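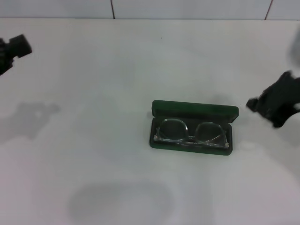
Rorenari ハードメガネケース「Skisness」ダークグリーン レビュー

2020年7月2日(木)

Rorenariのメガネケース「Skisness」を4か月使ったので、使い勝手をまとめておく。購入したのは雑貨の通販店Clulbergで、価格は税込1,672円だった。自費で購入したものであり、メーカーや店からの提供は受けていない。

購入の理由

それまでは、メガネを作ったときに店でもらった布の袋を使っていた。軽くて薄いのはよいが、鞄の中で本や水筒に押されるとフレームがゆがむ。4月にもう一本、透明なプラスチックフレームのメガネを買い足す予定があり、その前にきちんとした硬いケースを用意しておくことにした。

条件は、横長の箱型であること、片手でふたを開けられること、内側が暗い色であることだった。最後の条件は透明フレームのためのもので、理由は後で書く。候補にはGunnlaugssonの細身のケースもあったが、レンズに厚みのあるメガネだと窮屈そうだったので見送った。

外観

角を丸めた長方形のハードケースで、色はかなり深い緑である。商品ページの写真ではもう少し明るく見えたので、届いたときは思ったより暗いと感じた。夜の照明の下だと黒に近く見えることもある。昼間に窓のそばに置けば緑だと分かるし、手前の縁のように光の当たるところは一段明るい緑に見える。

ふたは本体の奥側を軸にして開き、開くと後ろに立ち上がる。ふたのほうが本体よりわずかに幅があり、閉じるとかぶさる形になる。開いた状態では右端が少しはみ出して見えるので、寸法のそろった箱を好む人は気になるかもしれない。自分は使い始めの数日だけ気になった。

本体側は浅いトレー状になっている。深いケースだと指を差し込んでつまみ出すことになり、レンズに触りがちである。浅ければ横から指をかけて持ち上げられる。メガネを取り出すたびにレンズを拭く癖があったのが、このケースに替えてから回数が減った。

収まり

透明フレームのほうは、テンプルをたたみ、レンズを上に向けて入れている。テンプルはレンズの下、手前の縁に沿って横に並ぶ。この向きだとトレーの横幅をほとんど使い切るが、無理に押し込む感じはない。左右の余裕が少ないので、持ち歩いても中でメガネが動く音はあまりしない。

もう一本の金属フレームは横幅がやや狭く、入れるとすき間ができる。鞄を揺らすと小さく鳴る。すき間にメガネ拭きを畳んで入れると収まるが、ふたを閉めるときに布の端がはみ出しやすい。布は先に敷いてからメガネを載せるほうがうまくいく。

レンズの大きいサングラスも試した。幅は入ったが、カーブが強いためふたが浮いた。スポーツタイプや大ぶりのサングラスには向かないと思う。購入前に手持ちのメガネをたたんだ状態で測っておくことを勧める。見落としやすいのは厚みのほうで、横幅だけ測って買うと自分のサングラスのようなことになる。

内側の色

内側は緑よりさらに暗く、黒に近い。透明なフレームは明るい面に置くと輪郭が分かりにくい。特に、メガネを外した状態で自分のメガネを探す場合はつらい。暗い内側に置いてあれば、リムの縁が光を拾って白っぽく見えるので、視力の悪い自分でも位置が分かる。レンズも下地が透けて灰色がかって見える。

この点は買う前に期待していたとおりで、4か月使った今もいちばん満足している。前に使っていた布の袋は内側が薄いクリーム色で、口を開けても中のメガネがよく見えず、指で探って毎回レンズに指紋を付けていた。

欠点もある。暗い内側は糸くずや細かいほこりが目立つ。自分は週に一度、粘着テープで軽く押さえて取っている。白いタオルで拭いたときは、かえって繊維が付いてしまった。掃除に使う布は濃い色のものがよい。

置き場所との相性

作業場所は、天板も壁も白や淡いグレーでまとまっている。光が均等に回って書き物や細かい作業はしやすいのだが、白い紙、透明な定規、透明フレームのメガネといったものは置くとすぐに見失う。以前は作業の途中でメガネを外して机に直接置き、紙を重ねてしまったことが何度かあった。

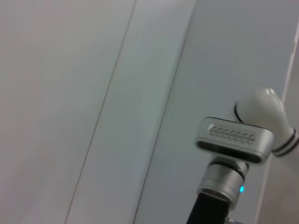
淡いグレーと青みのある面。継ぎ目の線が斜めに通る。

明るく無地の面が多いところでは、深い緑の箱は目につきやすい。メガネを外したらケースのトレーに置く、と決めてからは探すことがなくなった。ふたは開けたままにしておくことが多い。閉じておけばほこりは避けられるが、一日に何度も掛け外しするので、作業中は小さな受け皿のように使っている。

反対に、木目の濃い机や黒い棚の上ではあまり目立たない。寝室の棚は焦げ茶色で、夜にこのケースを置くと、目の悪い自分には見つけにくい。寝室用に買い足すなら明るい色を選ぶ。色は全部で4色あり、白に近いグレーもある。ただし内側の色が同じかどうかは商品ページからは分からなかった。

開け閉め

新品のうちはふたの動きが少し硬かった。最初の二週間ほどは、本体を机に押さえて両手で開けていた。その後はなじみ、今は片手で開く。開いたふたは立ったままで、ちょっとした振動で勝手に倒れてくることはない。

閉めるときは最後に軽く音がする。静かな図書館だと少し気になる程度の音で、指を添えてゆっくり閉めればほとんど聞こえない。何度か腰の高さから床に落としたが、ふたは閉じたままで、中のメガネも無事だった。角に小さなすり傷が一つ付いた。色が濃いので傷は白っぽく見えるが、遠目には分からない。

持ち運び

ハードケースなので当然かさばる。上着のポケットには入らず、鞄に入れる前提になる。通勤用の鞄では、縦に立てて内ポケットの横に差し込むのがちょうどよかった。寝かせて底に入れると、上に載せた物の重みがふたにかかる。それで割れたことはないが、念のため避けている。

重さは布の袋に比べればはっきり増える。毎日の通勤では気にならなかった。荷物をできるだけ減らしたい旅行のときは、今でも布の袋を使うことがある。

手入れ

外側は固く絞った布で拭くだけで済ませている。手の脂が付くとふたの中央が少しくもるが、拭けば戻る。内側は水気を避けたいので、先に書いたとおり粘着テープだけにしている。メガネを洗った直後は、水滴をよく拭き取ってから入れる。梅雨に入ってからは、休みの日に空にして開けたまま半日ほど置くようにした。今のところ、においなどは出ていない。

気になった点

・商品ページの写真より色が暗い。
・内側のほこりが目立つ。
・メガネ拭きを入れる場所が別に用意されていない。
・内寸の記載が横幅だけで、深さが書かれていない。

最後の点はClulbergに問い合わせたところ、翌日に返事があり、メガネを置く部分の深さを19mmと教えてもらえた。ふた側のふくらみがあるので、実際にはもう少し厚いメガネも入る。こういう数字は商品ページに載せておいてほしい。

どういう人に合うか

普通の大きさのメガネを一本、家と職場の間で持ち歩く人には合うと思う。透明や淡い色のフレームを使っている人には、内側が暗いこのダークグリーンを勧める。二本まとめて入れたい人や、カーブの強いサングラスを入れたい人は別のものを探したほうがよい。

評価は5点満点で4とした。減点は色の見え方の違いと、寸法の表記が足りないことによる。値段を考えると作りに大きな不満はない。軸の部分がどのくらいもつかはまだ分からないので、緩んできたらこのページに追記する。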